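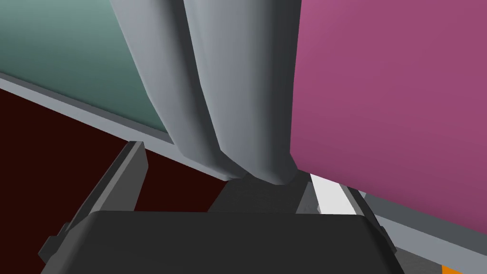

My sister asked me last month if she should hold off on buying a new dryer because "the robots will be doing all that soon anyway." I laughed, and then I realized I didn't have a good answer for her. A robot wouldn't replace the dryer, for one thing. It would replace her, standing next to the dryer at 9 at night, matching socks. But I've been reading about home robots for a couple of years now, and I fold a truly silly amount of laundry (three kids, two of them in sports), so I figured I could at least try to write down where I think things stand.

Short version: I would buy the dryer.

Longer version. What everybody wants from a home robot is laundry. I asked on the neighborhood message board here in Nurkemthorpe what chore people would hand over first, and laundry won by a mile. Dishes came second. One man wrote "my taxes," and he got a lot of thumbs up. And what's funny is that laundry is close to the worst thing you could ask for, from the machine's side. A mug is a mug. Pick it up, turn it over, put it down, and it's the same shape the whole time. A towel has a different shape every time you touch it. Hang it by a corner and it makes these long folds that all run down to a point, and from the front you can't tell which layer is the edge and which is just the middle doubled over on itself. I have trouble with that myself when it's a fitted sheet!

I got to talk about this with Gintarė Mockus, who I know from the swim team parents' group and who used to program machines at Bremum, the parts plant out past the reservoir. She spent 8 years there. She told me the plant had arms that could set a metal bracket in exactly the same place all day long and all night too, and then there was one station where a person had to lay a piece of felt over a part before it got boxed. They tried to automate the felt twice. Both times they went back to a person. "The felt won," is how she put it. The bracket always showed up the same way, and the felt never did.

I think about that whenever I see one of those videos where a robot folds a T-shirt. They're great videos! I watch all of them. But I've started looking for certain things. Did the shirt start flat on the table, or in a heap? Is there one shirt, or a basket of mixed stuff with a bra strap wound around everything? Is the video sped up? (It's very often sped up. Look for the tiny "4x" in the corner.) And what happens when it grabs two layers and needed one? The good ones let go and try again, and I find that more impressive than a perfect fold, since trying again is most of what I do with laundry.

A lot of the practice now happens in simulation, where the cloth and the robot are both made of math and the colors look like a box of sidewalk chalk. I used to think that was kind of cheating. Gintarė changed my mind on it. Her argument was that a pretend robot can drop a pretend towel 1,000 times before lunch and no one has to pick it up. You can change the towel, change the table, make the light weird, and let it have another go. The catch is that pretend cloth is hard to get right. Real cotton sticks to itself. It has static, it has that one stiff seam, it has a tag. My oldest's practice jersey has something on the sleeve that I've washed five times and still can't identify. So you can get very good at towels in the computer and then meet a real one and be a beginner again, or at least a sophomore.

Then there's the hand. Most of these machines don't have fingers like ours, they have a gripper with two stiff fingers that close on things. Try it. Seriously, put your thumb and one finger together, keep them straight, and fold a pillowcase using only those. I did it at the kitchen counter and it took me most of a song and I said some words. You can do it, but you find out how much work your other fingers were doing, sliding along the hem and feeling for the corner. With two straight fingers you pinch and you hope. A pinch too high up and the bottom swings around. Too low and you've got the corner and nothing else.

So what can they do? More than I would have guessed two years ago. Vacuuming is more or less solved if you keep your floors clear (we do not). Lawn mowing, pretty good. We've had a Kaleo floor robot since January, and it does the downstairs without much drama apart from its feud with the bath mat, which, I'll point out, is cloth. It climbs up one edge, the edge rolls over, and then it sits there beeping until somebody rescues it. I've taken to hanging the mat over the tub before I press go, so technically I am doing a chore so the robot can do a chore.

Over at the Tabrizi, the hotel where my cousin works, they have a big machine that folds flat sheets, and it's a beast, it can do 100 before you finish your coffee. But it only does flat sheets, and two people have to stand at the front and feed in the corners. All the smart stuff is in those two people's hands. That's the part the robot folks are working on now, the picking up and finding the corner, and I think it's the right part to work on. The folding afterward is almost easy.

My guess, and I'm a mom with a blog so weigh it how you like, is that towels come first. Washcloths, dish towels, anything that's a rectangle and doesn't mind a crooked edge. Then shirts. Fitted sheets will be last, and I'd be fine with a robot that wads them into a ball and shoves them in the closet, because that's the current system in this house and it's held up.

I'd also want to know how slow I'm willing to go. I used to say I'd never put up with a robot that needed ten minutes for one towel. But why not? It's got all night. As long as it's quiet and doesn't need me to come and rescue it, it can take until breakfast.

Anyway, my sister bought the dryer. It plays a little tune when it's done, and then the clothes sit in it until the next day.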